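Pullden Open Day Recordings: Data Card

Summary

This collection holds recordings made during the August open day of the Pullden robotics laboratory. Visitors and staff used hand-held grippers to carry out short tabletop tasks with cloth and household items. The recordings are offered to research groups and teachers who wish to study how people handle soft goods with a two-finger tool.

The set contains 209 recordings. One was withdrawn at the request of the participant, and 208 are available for release. The number 209 is kept in the index so that earlier references remain valid.

Background

The open day was held on a Thursday and was hosted by the laboratory together with Lunard, which supplied the rooms, and Đinh, which prepared the visitor program. Demonstrations ran in sessions of 60 minutes. Each session began with a short talk and a safety notice, after which visitors could watch a staff member at work and then try the tool themselves. Participation in recording was optional, and visitors who declined were given the same time with the equipment.

Tươi Lại was responsible for the demonstration program and remains the contact for questions about session order and task wording.

Contents of the Release

recordings/ contains one folder per recording, with video and gripper opening values
tasks.csv lists the task text as it was read to participants
sessions.csv gives the session number and the station for each recording
consent_notes.txt explains which uses participants agreed to
CHANGES lists corrections made after the first internal copy

Recording 117 has no gripper opening values. Its video is complete. In sessions.csv, the station field is blank for the first session, when labels had not yet been assigned.

Tasks

There are nine tasks. Most involve cloth: lifting it, folding it, moving it from one part of the table to another, or placing it in a basket. The remaining tasks use small rigid items and were included for comparison. Participants were told the goal of each task but were free to choose their own grip and order of steps. Failed and abandoned attempts have been kept and are marked in tasks.csv under "outcome".

Collection Method

All video was taken from a camera mounted on the gripper. The view therefore moves with the tool, and the fingertips are present in most of the footage. Hands and clothing of people near the table may also appear. Faces were blurred before release where they came into view. Sound was not recorded.

The cloth stations allowed a second person to assist. Users who require single-person handling should filter on the "assist" field.

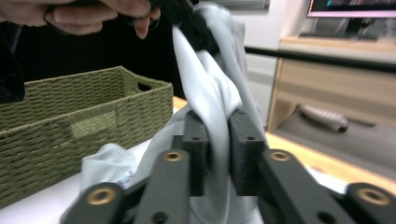 Known Limitations

Participants had differing levels of experience, and practice time was not the same for everyone. Lighting changed between morning and afternoon sessions. Folds of fabric often hide the point of contact, and the opening value alone does not show whether cloth is held. Around 60 recordings include brief pauses while instructions were repeated. These pauses have not been removed.

The set should not be used to compare the skill of individual visitors or to identify any person.

Access and Terms

Files are distributed through the Grudex archive on written request. Requests should state the name of the institution, the intended use, and the person responsible for storage. Copies may not be passed to third parties. Published work should cite the collection by its full title and give the release number found in CHANGES.

Participants may ask for removal of their recordings at any time. Holders of the data will be notified and are required to delete the affected folders.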